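May 7, 2021

Woke at ten to five with the blackbird and lay there doing sums. The letter from Baidoo came yesterday and I had read it four times before supper, and it doesn't improve. They want 1,550 for the boiler. This is the same boiler they told me in December would see out another ten winters, and I remember the phrase because I wrote it down in this book, being suspicious even then of a man who pats a machine while he talks about it.

What has happened between December and now to take ten winters off it? A spring service, 140 pounds, in which a different man came, lifted the cover, breathed in through his teeth and said the heat exchanger was on its way. On its way where, I asked. He said they all go eventually. Well, so do we all, and I wouldn't accept that from a doctor either.

The letter says I can spread the cost. It says that many customers in my area are choosing to upgrade. I should like to meet these customers. I have lived in this area a long while and I have never once heard anybody over a hedge or in the queue at the chemist say they were choosing to upgrade their boiler. People have a new boiler because the old one has stopped and there is a child in the bath.

Cold again this morning, I will give them that. Frost on the shed roof in May and the bean plants looking sorry for themselves under their fleece. The forecast had said a mild night. I keep a note of the forecast in pencil in the margin and what we got in ink beside it, and I don't think the forecasters would enjoy reading it.

Walked down to Dindness before breakfast to look at the sea, which was grey and doing very little. They have put up a new board by the slipway about the wellness trail. The trail is the path. It is the same path that has always gone from the slipway to the point, with the same puddle at the kissing gate, but there are now posts along it telling you to breathe. One of them says Pause Here And Notice. I paused and noticed that the bin was full. There was a grant for it, I gather, and I would like to know what a post costs.

Back by eight. Porridge. Tried the wireless and turned it off again after a woman explained that we should all be keeping a gratitude list. I have nothing against gratitude. I am grateful for the porridge. I don't see that writing it down does anything for me or for the oats, though I suppose a person who has kept a diary for 19 years is badly placed to say so.

So, the boiler. I rang Horen, who did the pipes when the bathroom was moved, and got the recorded voice telling me my call was important. Eleven minutes of pan pipes. Then a young woman, perfectly pleasant, who said they could send someone for a second opinion but there would be a call-out charge, taken off the bill if I went ahead with the work. I said that seemed to me to give the second opinion a reason to agree with the first. She laughed and said she'd never thought of it like that, and I believe she hadn't. She is going to ring back with a date. I have put a small question mark beside that and we shall see.

Meanwhile the thing runs. Hot water at seven, hot water at six, radiators warm to the top except the one on the landing, which has never been warm to the top in its life. I went and stood in front of it after lunch with the cover off and a torch. I don't know what a failing heat exchanger looks like and I doubt the teeth-breather saw much more than I did. A blue flame, a bit of dust, a sticker from 2009. I wrote down the model number to look it up, and found one page saying it was the most reliable boiler ever made and another saying it was a disgrace. Both pages were selling boilers.

The thing that really sours me is the cover plan. I have paid into that plan every month, and when I got the booklet out of the bureau drawer I found what I half expected, that it covers the boiler for everything except the parts likely to go wrong. Page 30, small type, a paragraph on Gradual Deterioration. A boiler may be struck by lightning and they will come running, but it may not get old. I read the paragraph out loud in the kitchen to hear if it sounded any more reasonable. It did not.
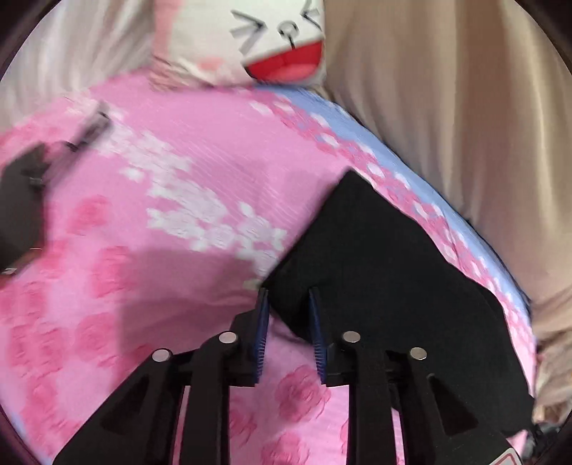 I shall cancel the plan, that much I have decided, and put the money in the building society where it will earn next to nothing but at least won't send me a magazine. If the boiler goes, it goes, and there will be something in the pot. If Baidoo are right and it drops dead in the first week I will look a fool, and I would sooner that than pay out on the strength of a noise made through somebody's front teeth.

Afternoon wasted otherwise. Meant to sow the second lot of carrots and didn't, the ground being too cold to kneel on. The packet says sow from March. The packet was printed somewhere warmer. Potted on the tomatoes instead, the ones from the seed called Loser, which I bought purely for the name and which are coming on better than all the respectable varieties. The catalogue says heavy cropping and outstanding flavour, but it says that on every page, including the page of marrows, so I will wait for August and my own mouth. Two have gone leggy and I've buried them up to the neck.

The cat has been sick on the back step. Grass again.

Fish pie for supper, from the freezer, the last of the batch. A bit watery. Had a go at the crossword and got all but three, one of which I maintain is wrong, whatever they print tomorrow. Wrote the letter to Baidoo at the kitchen table and then wrote it again without the adjectives. I have asked them to explain in plain words what was measured at the service and what the reading was, and what it ought to have been — if there was a reading. I've asked for the report as well. I have kept a copy, and the stamp was first class, so they can't say it was slow.

Horen had not rung by half past five. The question mark stays where it is.

Wind getting up from the north now and the landing window rattling. Fleece back over the beans, four bricks on it this time. Forecast for tonight: mild.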